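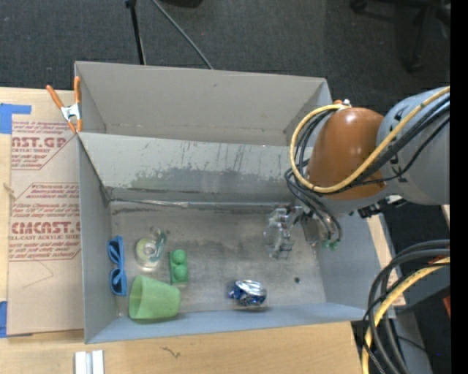

My sister wanted to know why I don't just tip the whole junk bin into a trash bag and be done with it, and I'll admit I thought about that question all through my coffee! But I like sorting. I've been at it on and off since Ramadan, usually early in the morning, with a Stillness candle going (the big one, 66 hours, bless it).

The sunglasses go back by the front door. The tape goes in the desk, where I'll be so glad of it come gift-wrapping season, and the green block joins its friends in the toy box upstairs. The cup can go to the kitchen for a good wash. Then there's the crumpled silver and blue thing, which is plain old garbage and even I can let it go. After that I'm giving the bin itself a wipe, scuffs and all, and starting on the hall closet.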